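Falteck Skutus 2 Audio Buffer Board
For mobile and base transceivers with an electret or dynamic hand microphone

Part no. FT-925
Availability: in stock
Supplied as: assembled and tested board, no enclosure

Overview

The Skutus 2 is a small audio buffer board that goes between the microphone socket and the first audio stage of a 12 volt transceiver. It presents a constant load to the microphone and a low source impedance to the radio. It does not add compression, echo or a roger beep. Gain is set by one trimmer and can be reduced to unity.

The board replaces the original Skutus, which used a single transistor and needed its bias resistor selected by hand for each radio. The Skutus 2 uses a dual op amp with a regulated supply on the board, and no selection is required. The hole pattern is unchanged, so it will drop into an existing installation. The wire order is different. See Connections before swapping one for the other.

Circuit notes

The input is AC coupled through a film capacitor. A ferrite bead and a 100 pF capacitor to ground precede it to keep transmitter RF out of the first stage. The first half of the op amp is a non-inverting amplifier with adjustable gain. The second half is a unity buffer and drives the output through an electrolytic capacitor and a series resistor.

The voice band is shaped by one pole at each end. The low end rolls off below 200 Hz, which removes most handling noise and cab rumble. The upper corner is set by the feedback capacitor, C6. Owners who want a wider response on a sideband radio may remove C6, but the board should then be kept well away from the final stage.

Bias for electret capsules is fed through jumper J1. The board leaves the factory with J1 open. Close it only if the microphone needs bias and the radio does not already supply it. With a dynamic element J1 must stay open.

Specifications

Supply voltage: 10 to 15 V DC, negative ground
Supply current: up to 3 mA, J1 open
Voltage gain: unity to 20 dB, adjustable
Input impedance: 10 kilohms
Output impedance: 600 ohms
Low frequency corner: 200 Hz
Reverse polarity protection: series diode
Mounting: two holes for M3 screws, or foam tape
Connections: solder pads, six

Connections

Pads are numbered from the end nearest the trimmer.

Pad 1: microphone hot
Pad 2: microphone ground
Pad 3: supply positive, switched
Pad 4: supply ground
Pad 5: output to radio
Pad 6: output ground

Pads 2, 4 and 6 are common on the board. In most radios only one of them should be taken to chassis. Connecting all three usually produces alternator whine. If whine is present after installation, lift pad 6 first.

On the original Skutus, pads 3 and 5 were the other way around. Supply voltage on the output pad will damage the output capacitor and may damage the radio.

Installation

Disconnect the radio from the supply and the antenna before opening the case. Note the color of every wire on the microphone socket. Factory color codes vary between production runs of the same model, so a diagram found online should be checked with a meter.

Cut the microphone hot lead about an inch behind the socket. Solder the socket side to pad 1 and the radio side to pad 5, using shielded cable for any run longer than three inches. Ground the shield at one end only. Take the supply from a point that is live on receive and transmit. Do not use the transmit-only line, as the coupling capacitors will charge each time the key is pressed and the first syllable will be lost.

Fix the board clear of the VCO can and the output transistors. Check that no solder joint on the underside can reach the chassis. 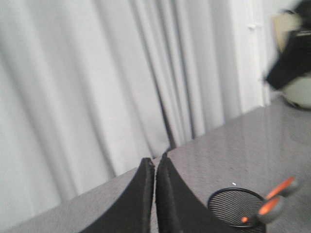 Setting the gain

Turn the trimmer fully counterclockwise. Connect a dummy load, key the radio and speak at normal level two inches from the microphone. Advance the trimmer until the modulation peaks on a scope or monitor receiver stop rising, then back it off by an eighth of a turn. Radios with a working limiter will tolerate more. Radios with the limiter clipped will splatter, and the Skutus 2 will make this worse.

If the radio has a front panel mic gain control, set it to the center before starting.

Compatibility

The board has been tested with four-pin and six-pin mobile sets and with one valve base station, for which a separate 12 volt supply was used. It is not suitable for positive ground vehicles. It is also not suitable for the Michalík desk microphone, which has its own preamplifier and a balanced output. Use the microphone's own level control in that case.

Handheld radios running below 10 volts will not power the regulator.

Notes on revision 2

Revision 2 boards have a larger pad for the supply lead and a sealed trimmer. The layout changes were made by Essam Mahrous after several early boards came back with lifted pads. Electrical performance is the same. The revision is printed beside J1.

Warranty and returns

Each board is covered against faulty parts and workmanship. Damage from reversed wiring, excess supply voltage or static is not covered. Fitting the board may affect the warranty or approval of the radio, and the owner is responsible for checking this before opening the set.

Returns go to the Perkidcombe workshop, marked for Tahira Jatoi. Include the radio model, the microphone type and the position of J1. Please leave the wires on the board, at least an inch of each.

Data sheet last revised Jan 23, 2025. Revised drawings with the new pad sizes will be added in February.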